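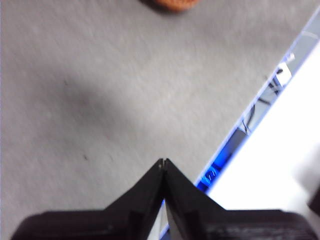 June 10, 2024
by Clodagh McGrath

Okay quick one, I have to be out the door soon. Monday, packing day, coffee going cold.

The play corner is nearly done. I say nearly. Vacuumed the gray carpet twice this morning and I'm still finding little specks in it. Flat carpet, you'd think it would hide nothing and be easy. It hides nothing and is not easy. Went over the worst bit with packing tape wrapped round my hand, which works better than the lint roller and costs less.

So the pretend food. We had 463 pieces at last count — yes I counted, it was for the insurance list, don't write in. Most of it is hand-me-down. Half the Jalla set, which is the good one, and then bags and bags of stuff from the school sale. I'm getting it down to 100. Anything chewed goes. Anything with a split seam goes. Doubles go, except eggs, becuase you can't run a pretend cafe with one egg.

The vegetables stay out on the floor while I sort. Then into the basket, one at a time, so I can look each one over.

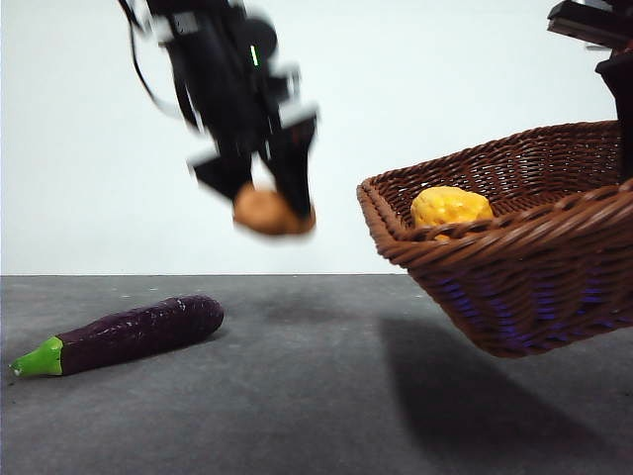 Yellow one's in the basket, brown one next, eggplant still waiting its turn on the floor.

I went back and forth on baskets. Had plastic bins before, the Pakon ones, and they cracked at the corners by the second winter. Woven is nicer to look at and the kids can lift it from the rim. Crumbs get into the weave, I know. Turn it over outside and whack it.

Ívar Vestergaard asked in the comments last time if I sort by color or by type. Neither! Meal. Breakfast, soup, dessert, "shop." Soup is the biggest by a mile. The kids changed it all round within a day but at least it started out as something.

Still to do:

shelf labels (Vevari ones came, wrong size, sending back)
wash the felt stuff, cold, in a pillowcase
find the other half of the cutting board
3 bags to the thrift store before they close

Rest of the room will have to wait untill August, when the little ones are at their grandmother's and I can pull the big shelf out and get behind it. Not looking forward to that.

Ok going. Will answer comments tonight.

800 views · 3 comments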